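Subject: Re: [cell-users] Sorting cell at Carnel, who does what after March
From: Everett Boateng
To: cell-users list

On the staffing question, the person at Ezzat wrote:

> We are told the Sisico line will get an arm for part sorting. At the
> moment 14 people rotate through that bench in two shifts. Does anyone
> have experience of what is left for them to do, and did pay grades
> move? Our management says "no change", and we would like something
> more concrete to bring to the next meeting.

We went through this at Esivthorpe and then again at Carnel, so I can give you both.

At Esivthorpe the bench had 12 people on rotation. After the arm went in, eight stayed on the cell and four moved to packing at the same grade. The eight do less picking and more fixture changes, exception handling and logging. Standing time went down. Screen time went up, and two people asked to move off for that reason.

Training was planned as 8 hours per person. It took 36. Most of the difference was fault recovery: what to clear by hand, what to leave alone, and when to call maintenance. Get that number into your agreement before the start date, as paid hours, on shift.

Grades did move at Carnel, but only after the job description was rewritten. The old text said "sorts parts by shape and color". The new one says "operates and restores sorting cell". Ask for the rewrite first – the grade review follows from it.

One more item for your list: teaching new part shapes. At both sites this ended up with the operators, with no time set aside for it. We start with simple shapes in mixed colors on a plain board, then go to production parts.

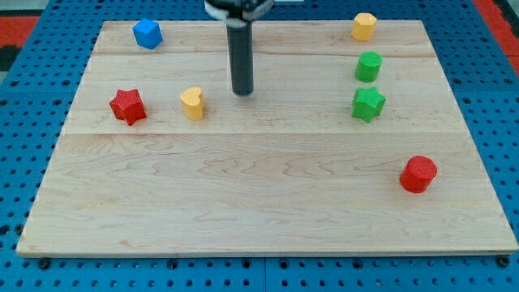 Can the old manual bench be kept as a fallback? Keep it for the first year if you have the floor space, and put two people through it each month so that the skill stays current.

I can send the Carnel job description with the names removed. The Esivthorpe one is older and has some errors in the lockout section, so please don't copy from it.

Everett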